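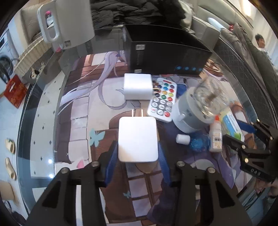 June, workshop notebook, the Malinowski poster

In at half past eight, Volker already had the big stone out (bless him) and coffee on. Today was meant to be the second colour on Szymon's heron poster for the Grindska show, the grey-green that goes over the ochre. Sixty-four sheets of the Jacquet cream, all with the ochre down since last time and lying nice and flat.

First proof: too blue. Second proof: still too blue, and now also too thin, my fault, I'd been heavy-handed with the varnish. Krystyna leaned over and said "pond water", which was rude but gave me the idea of knocking it back with a touch of the same ochre instead of reaching for black. Third proof was lovely! Soft, a bit mossy, and where it crosses the wing it goes that brown Szymon has in his gouache. I've dabbed it on the inside cover so we can find it again.

Mix for the tin: 7 parts Limis green, 3 parts ochre, 2 parts transparent white. Don't add varnish until it's been on the slab a good ten minutes, it loosens by itself.

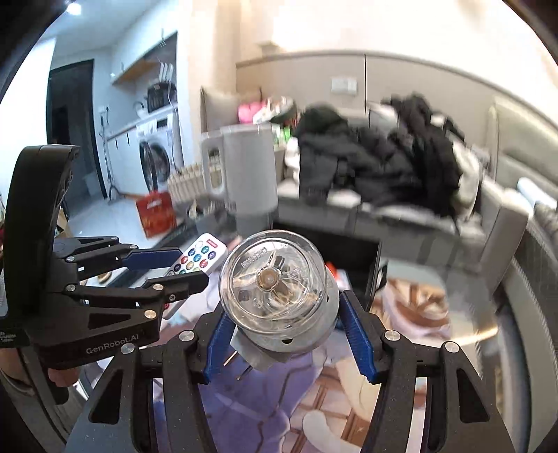 Szymon turned up before lunch with the original under his arm wrapped in a bath towel. I'd been dreading that he'd want the neck redrawn, as he'd been grumbling on the phone, but he held the proof next to the gouache, walked to the window with both, came back and asked if he could scratch a few lines into the reeds. So he sat down at the stone with a blade and was there till nearly two. I'd forgotten how fast he is once he starts. The reeds look far livelier now, and the gap under the left foot, which always bothered me, reads as water.

He told me that he drew the first heron for a children's book that never came out (Diralance had the dummy for a whole winter and then sent it back). He still has the drawings. I said we should do a little folder of them and he said "maybe", which from him is very nearly yes. Volker, please don't push him about it, let me ask again after the show.

Registration was fine for the first dozen and then started creeping to the right. The pins were tight so I blamed the paper, but Krystyna found the side lay had a flake of dried ink stuck to it. Scraped off, all good. The crept ones are in the spoils pile, they'll do for testing the red.

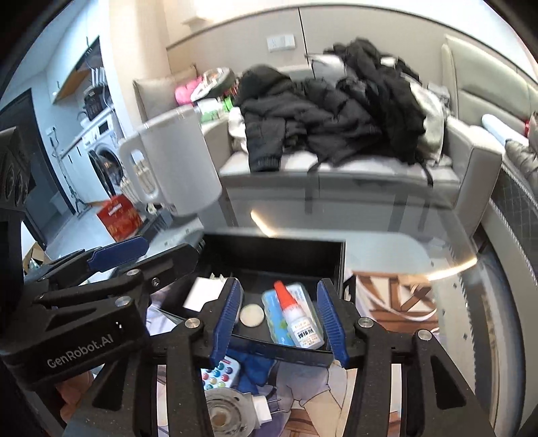 Left for next time

Red for the lettering. Irina is redrawing the date line, the sevens looked like ones. Don't grind anything until her version is here.

Ring Zbigniew about the frames. He wants the final sheet size including the deckle, and I gave him the trimmed one by mistake.

Order more Jacquet, same cream. We're down to the last packet.

Someone has my good palette knife, the one with the bent tip. I'd like it back please!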